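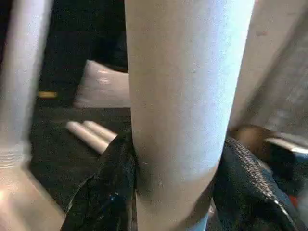

Hitavura新闻稿:夹爪换皮这件事,我们终于写成了一套流程

大家好,我是Sabina Machala,在Hitavura负责夹取工作站的日常维护。公司让我来写这篇稿子,那我就用自己的话说啦,写得啰嗦请多包涵。

从八月起,我们正式对外公开Netine工作站的夹爪保养流程,谁都可以拿去用,不收钱,也不用登记。Netine平时干的活很单纯:夹住白色的圆柱件和管件,拿起来,放到该放的地方。听着简单吧?可是圆的、滑的、颜色又浅的东西,最考验两根手指的表面。指面稍微磨平一点,管子就会在指间慢慢转,转着转着角度就偏了,后面的工序跟着全偏。

以前我们是坏了再修。同事Radomír Gajdoš有一阵子天天蹲在机器旁边拧螺丝,晚上回家还给我发消息问扭矩。后来我们决定把周期定死:每夹600次停机检查一次,手指左右2根都要看,哪怕只有一边看上去有问题。

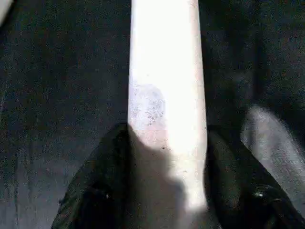 检查的时候先看接触面有没有发亮、起皱,再用指甲沿着边缘轻轻推一圈,能推起来就该换了。换之前要把旧胶彻底清干净,这一步千万别偷懒!我自己偷过懒,新包的指面当天下午就翘边,只好全部重来。包好以后静置16分钟再通电,先空夹几次,然后拿一根报废的管件试夹,慢速提起,停住,看它转不转。

对中也顺便说一下。两根手指合拢时要同时碰到工件,差一点点都会把管子往一边推。我们的做法是把速度降到最低,从手腕相机里看着两边贴上去,哪边先到就调哪边。Žofie Holub给这一步写了个小程序,能把每次合拢的位置记下来,省得我们靠脑子记。浅色工件还有个麻烦,光一强就白成一片,边缘不好认,所以调对中之前请先把灯调暗。

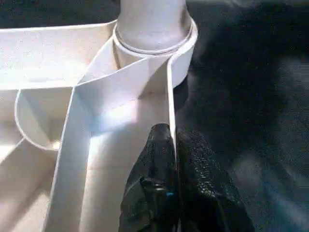
形状复杂的件怎么办

试用这套流程的伙伴Kováčik问得最多的就是这个。带薄片、带折边的白色塑料件,夹持力得另外设一档,别拿夹圆管的参数直接去夹。我的习惯是从最低一档往上加,加到提起来不滑就停手。薄的地方容易留印子,指面上只要有一粒碎屑就很明显,所以换这类件之前我会多擦一遍手指。

怎么拿到资料

全套流程编号是731,包括检查表、换皮步骤和对中程序,用的是Gistard控制器的朋友可以直接导入,其他控制器得自己改一下接口名。资料向Hitavura维护组索取就行,邮件标题写上编号,Vlastimil Hájek会回复大家。媒体采访请找Satish Iyengar,他比我会说话多了。

检查表如果有看不懂的地方也欢迎来信,第4页的字确实小了点,下一版会放大。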